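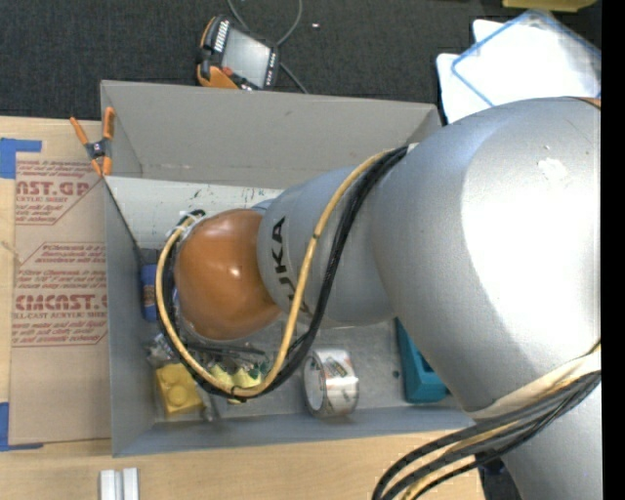
I've been fighting with my family about bins for most of my adult life, and I'm done being polite about it. I like an open bin! No lid, no little compartments, no label maker. My sister-in-law Yasaman has a pantry where every single thing has its own matching box with its own matching lid, and it's gorgeous, and I have watched her open four of them looking for one packet of yeast. Give me a plain gray rectangular bin like that one, sitting right on a light wooden tabletop with an assortment of stuff lying in the bottom, and I can lean over and see what I own. Thin walls, flat floor, nothing to unlatch. What more does a container need to do?

The case against me is that open bins get messy, and sure, they do. Mine has had the same dead flashlight in it since February (I know, I know). But a lidded box gets just as messy, you only find out later. When we moved I opened one I'd sealed up years before and found 40 takeout menus and a phone charger for a phone I don't remember owning. I had paid good money for that box. I had labeled it "important."

My one rule is that the bin stays shallow enough to see the floor of it. Once things start piling on top of other things, I take about 10 minutes after dinner and pull out whatever doesn't belong. Yasaman thinks this is barbaric. She also borrowed my tape measure last month, and she walked straight up to the bin and had it in her hand before I'd even told her where to look.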